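Clearing the junk shelf, part two (the table stage)

Quick one tonight, I have an hour before I need to be in bed and I've already used some of it looking for the scissors. They were in the bread bin. Don't ask.

So. The move. Part one was the bathroom cabinet, which went fine. Part two was supposed to be the shelf by the back door, the one that eats things. You come in, hands full, you put the thing down "just for now," and then it's July and the thing has a coat of dust and you own another one.

My rule this time: everything comes off. Every single item goes on a table, and nothing goes back up until it has a place to live or a box to leave in. I read that years ago on some organizing forum and never did it properly, becuase doing it properly means you lose the table for days.

I used the card table with the felt cloth. Downside of felt: crumbs, lint, everything sticks. Upside: stuff stays where you put it and you don't hear every bottle clunk. I've also got the folding screen up around it, the woven one. Came from the Grendel flea market, fifty bucks, haggled down from way more, and it's the one piece of furniture I'd save in a fire. With the screen round it I can leave a job half done and not have to look at it while I eat.

First pass was trash. Dead pens, a flashlight with crusty batteries, takeout menus from places that closed. Two bags. Felt great.

Second pass was the "belongs in another room" pile, and I walked that round the apartment straight away. Important! If it sits, it goes back on the shelf. I know myself.

What was left is the awkward stuff. The keepers and the maybes, lined up along the back so I could stare at them over coffee.
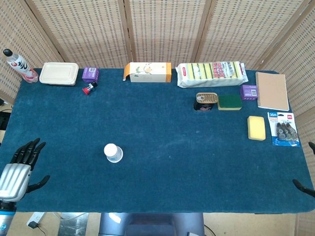

The holdouts. Sponges, purple boxes, correction tape, and the notebook way over on the right.

Ok so, going through it.

Sponges. The long pack is going under the new sink, done. The single one next to it is going in the cleaning bucket for the last day. I always forget to keep a sponge back and end up wiping out the fridge with a sock. Not this time.

The two little purple boxes. They match, so obviously I bought the same thing twice, and that's kind of the whole story of this shelf. One goes in the kitchen box, one goes to my sister. She'll act like it's a present.

The cream food box with the lid. Keeping. It's a good shape, rounded corners, easy to wash, and a lid that I can still find, so it's ahead of most of my food boxes. Going to pack small stuff inside it for the drive. Hooks, picture nails, the spare key for the mailbox. Empty containers in a moving box are wasted space and I will fight anyone on that.

Correction tape. Three of them, still on the card. I write maybe one thing a month by hand. I was going to give them all away and then I remembered the forms. There are so many forms! Lease form, parking form, form to say you got the other form. So those are staying in the desk bag, and if I get to the end of this move without using one I'll donate the lot.

The can. I went back and forth. It's one small can, just eat it. But then it's ten at night and you're eating out of a can standing up in front of a folding screen and you start thinking about your choices. It goes in the first-night bag with crackers and a fork.

White box with the orange ends. Pretty, has a flower or fruit thing on it, and I would've kept it for the print alone a couple of years ago. I used to keep every nice box. At the last place I had a whole closet of nice boxes, inside other nice boxes. It's getting used up or it's going. Giving it till the end of the week.

Bottles. The clear one with the black cap and the small one with the red cap. Bottles are the worst thing to move, full stop. Last time one let go in a box of towels somewhere on the highway and I was still smelling it at Christmas. Now I do plastic wrap over the neck, cap back on over the wrap, then a zip bag, then upright in a bucket. The bucket rides up front with me. Overkill? Probly. No smelly towels though.

And the notebook. Brown cover, spiral along the top. That's becoming the move notebook, so it doesn't get packed at all. Box numbers down one side, what's in them down the other. I tried doing it on my phone last time and the phone died in the middle of unloading, so paper it is.

Money bit, because a couple of you wanted to know. The van from Gulleter was quoted at 730 for the day, which made me go a little quiet. Asked about a half day and got it down to 400 if I'm loaded by noon. So that's why the shelf is getting done now and not the night before. Boxes and tape came to 165, and that's with the free ones I've been begging from the grocery store. I really thought tape was cheaper than that.

Oh and a thing I learned — don't sort and pack in the same session. I did that with the bathroom and by the end I was packing stuff I'd already decided to toss, only because there was a gap in the box. Sort one night, sleep on it, pack the next. You're meaner in the morning. Mean is good for this.

Still to do: the drawer under the shelf (scared), the coat hooks, and whatever is behind the coats. Then the shelf itself has to come off the wall and I need to fill the holes and find paint that's close enough to the wall color. If anyone has a trick for matching old off-white, leave it in the comments, I have tried two so far and one was basically yellow.

Table needs to be clear by the weekend so I can fold it up. Part three is the drawer. Going to bed.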